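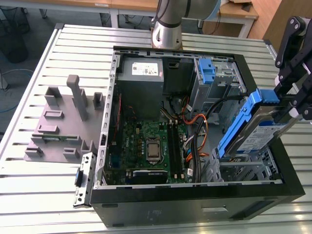
Saturday, too hot to sleep

Up at 6 because the bedroom was already an oven, so I took my tea out the back and watered the tomatoes before the sun got over the fence. Four ripe ones! I ate two standing there in my dressing gown.

Drove over to Mulenbridge after brekkie for the swap meet. The sheds at the showground were packed, mostly old tools and jam, and one whole row of computer bits — towers, drives, cables by the boxful. I had 100 dollars in my pocket and swore I'd come home with most of it. I did not. There was a treadle sewing machine, lovely gold scrollwork, and the bloke wanted 300 for it, so I walked away (twice). Ended up with a cane chair, a bag of lemons and a cake tin I don't need.

Mwanahawa Mussa was on the plant stall and talked me into a curry leaf tree. She reckons hers is taller than the carport now. We had a sausage sandwich in the shade and she told me all about her daughter's move to Tendmont, which sounds like a nightmare, the truck went to the wrong street.

Home by two. Lay on the lounge room floor with the fan on and read. Must ring Mum tomorrow and take her some lemons.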